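Druvholm Bench Pair

Two-arm packing station for small goods
Made by Berchtold

The Druvholm Bench Pair is a set of two arms with parallel grippers, a control box and a fixed overhead camera. It is sold for light packing work: stationery, small textiles, spare parts and similar items that go into open cartons on a table. A person can stand at the other side of the table and work on the same order.

In the package
Two arms with grippers
Control box and cables
Camera with mount
Two sets of spare finger pads
Printed setup guide

Specifications
Payload per arm: 300 g
Stored item profiles: up to 2,000
Setup time: 30 minutes
Order number: 413

New items are taught by hand. Move the arm to the item, close the gripper, move to the carton and save. Soft goods such as pencil cases need a lower grip force than pens or staplers, and the force is saved with the item profile.

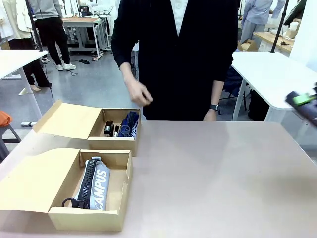
Cartons should be placed with the lids folded away from the arms. The table has to be level and fixed to the floor or wall. The station does not fold or tape cartons; for that, see the Medex closing unit.

Delivery and service
Orders placed before July ship with the current gripper. Installation is booked through Pirmin Egger, and spare parts through Noémie Landry at the Pandden office. Finger pads are wear parts and are not covered by the warranty.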